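책상이랑 의자 두는 방, 벽 한쪽만 어두운 색으로 칠해도 될까요?

작성자: 밤톨이네
22/6/29

안녕하세요, 셀프 인테리어 게시판은 맨날 눈팅만 하다가 처음 글 올려봐요. 작은방을 서재로 쓰려고 하는데 벽 색 때문에 2주째 남편이랑 실랑이 중입니다ㅠㅠ

저는 그냥 흰 벽에 나무색 책상 두고 깔끔하게 가고 싶은데, 남편은 책상 앞 벽 하나를 거의 검정에 가까운 차콜로 칠하고 싶대요. 집중이 잘된다나 뭐라나... 방이 북향이라 안 그래도 낮에 불 켜고 지내거든요. 폭은 좁고 세로로 긴 방이에요. 주말에 페인트 가게 갔더니 사장님이 펀로우(Fernlow) 무광을 추천해 주셨는데, 무광은 손때가 잘 탄다는 얘기도 들어서 더 헷갈려요.
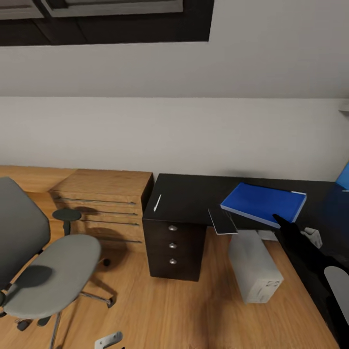
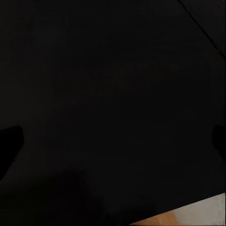 첫 번째는 흰 벽에 나무색 책상, 두 번째는 화면이 거의 다 까만 면. 둘 다 3D 화면이에요.

궁금한 건요, 북향 방에 차콜 벽 하나 있으면 많이 답답할까요? 그리고 나중에 마음 바뀌면 다시 흰색으로 덮을 수 있는 건지도 알려주세요. 전셋집은 아니라서 칠하는 것 자체는 괜찮아요. 지금은 흰색 실크벽지가 발라져 있고요.

Haoran Xiong
저 4월에 똑같은 고민 하다가 결국 칠한 사람이에요! 저희 집도 북향이고 방도 좁은데, 결론부터 말하면 저는 만족해요. 대신 책상 정면 말고 책상에 앉았을 때 등 뒤로 오는 벽에 칠했어요. 처음엔 정면에 하려고 했는데 A4 용지에 색 칠해서 며칠 붙여보니까 모니터만 둥둥 떠 보이고 눈이 금방 피곤하더라고요. 등 뒤로 보내니까 화상회의 할 때 배경도 차분하고 좋아요 (이건 예상 못 한 장점ㅋㅋ).

실크벽지 위에 바로 칠하실 거면 젯소는 꼭 바르세요. 저는 귀찮아서 한쪽 구석을 그냥 칠했다가 마스킹테이프 뗄 때 페인트가 껍질처럼 같이 일어났어요... 그 부분만 다시 하느라 하루 더 걸렸습니다. 벽지 이음매가 들떠 있으면 풀로 먼저 붙여두시고요. 진한 색은 이음매가 은근히 잘 보여요.

무광 손때는 솔직히 좀 타요. 특히 스위치 주변이요. 저는 소방스(Sovance) 에그쉘광으로 했는데 물티슈로 살살 닦으면 웬만한 건 지워져요. 완전 무광의 그 분위기는 안 나지만요. 그리고 조명은 꼭 같이 생각하세요! 천장등 하나로는 어두운 벽 쪽이 푹 꺼져 보여서 저는 벽 쪽으로 비추는 스탠드를 하나 더 뒀어요.

다시 흰색으로 덮는 건 가능해요. 제가 직접 해본 건 아니고 동생네가 남색 벽을 덮었는데, 젯소 두 번에 흰색 세 번 발랐다고 들었어요. 팔이 좀 아플 뿐...

초록대문
그냥 흰색 하세요. 북향에 검정은 아니에요.

페인트통들고
윗분 말씀 거의 다 맞는데 하나만 보탤게요. 사진이나 화면으로 보고 색 고르시면 백 퍼센트 후회합니다. 샘플 작은 통 사다가 폭 30센티, 길이 90센티 정도 되는 하드보드지에 두 번 칠하세요. 그걸 벽에 세워놓고 아침, 점심, 밤에 한 번씩 보세요. 같은 차콜이라도 파란 기가 도는 게 있고 갈색 기가 도는 게 있는데, 북향은 빛이 푸르스름해서 파란 기 도는 걸 쓰면 방이 꽤 썰렁해 보여요. 나무색 책상 쓰실 거면 따뜻한 쪽 차콜이 잘 붙습니다.

덧칠 간격은 통에 적힌 대로 지키시고요. 장마철이라 잘 안 마르니까 저라면 제습기 틀어놓고 24시간은 두고 봅니다. 지금 급하게 하지 마시고 비 좀 그치면 시작하세요.

정 합의가 안 되면 벽 아래쪽 반만 칠하는 방법도 있어요. 위는 흰색으로 남기고요. 저희 어머니 댁 복도를 그렇게 했는데 생각보다 안 답답해요. 경계선 잡을 때 수평계 꼭 쓰세요. 눈대중으로 하면 삐뚤어진 게 매일 보입니다.

밤톨이네
와 답변 감사해요!! 등 뒤 벽은 생각도 못 했는데 남편한테 보여주니까 그것도 좋대요. 일단 하드보드지부터 사 와서 칠해볼게요. 제습기는 시댁에서 빌려오기로 했어요ㅎㅎ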